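Setting the table with small children: notes for my talk
Iñaki Villalobos, Wonen family afternoon, 14/09/2025
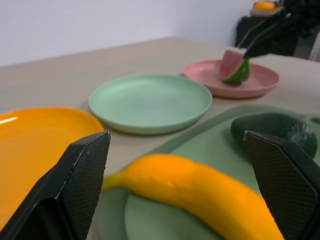
Good afternoon and thank you for coming on a Sunday. I will speak for 15 minutes and then we have time for questions.

Start with my own kitchen. In August my daughter wanted to help with dinner every day, and every day I said "later". (Pause. Some parents will laugh.)

Then we began to play it first. Toy food, plastic plates, a normal table. Each plate has its own color, so I can say "put the watermelon on the pink plate" and a child who does not know many words can still follow. In our group we speak four languages at home, so this helped us very much.

About the cutting board. Many play sets come without one, and I think it is a pity. The board is the place where the food waits. We keep the banana and the avocado there until somebody asks for them. Without the board, all the food goes directly to the plates and the game is finished in one minute.

Do not put out too much. I made this mistake with the big Bondier box. The children threw everything on the floor and I spent the evening under the sofa.

Leave one plate empty. Ask: who is this plate for? Wait for the answer, also if it is slow. (Here tell the story of the grandmother and the avocado, but short.)

Cleaning up: plates in one pile, food in the basket. We sing while we do it. 10 minutes of play is enough for the youngest ones.

Somebody will ask about real fruit. Yes, we do it too, with a soft banana and a butter knife, after the game and with washed hands.

Last thing, the sign-up list for the next afternoon is by the door. Please write your phone number clearly.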